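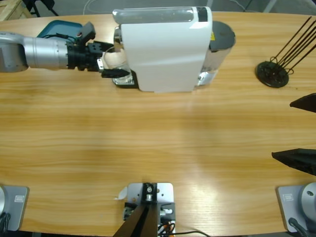

Capsule machine on the oval table, glass cup at the drip tray.

Give a capsule coffee machine a table of its own and I promise you'll use it more! Mine spent years wedged under a wall cabinet, where filling the tank meant dragging the whole thing forward, and now I'm a complete convert to turning it sideways on an open tabletop. You can get at the tank from one end and the cup from the other, and wiping around it takes seconds.

A few things I've picked up along the way:

Use a clear glass cup. You can see how strong the coffee is coming out, and you'll spot a cloudy film on the glass long before you would in a mug. A splash of white vinegar and a soft sponge clears it right up.

Pull the drip tray every Thursday (or whatever day you'll remember). Chrome shows every water spot, so dry it with a cotton cloth straight after rinsing. Don't forget the black base underneath, that's where the sticky stuff hides.

Empty the tank before you go away, even for a weekend. Take the lid off and let it air out, too. My friend Renata Wilczyńska rinses hers with 400 ml of warm water and swears the first cup back tastes better. I tried it and she's right!

Keep a tray within reach. A plastic one with a raised rim is perfect for spoons and spare capsules, and it goes straight in the sink when it gets grubby.

For a wood-grain top, wipe with the grain using a barely damp cloth, then buff dry. Ten minutes on a Sunday does the whole table, and oh, the shine when the light hits it!

Next up: descaling, and how often you need to do it with hard water.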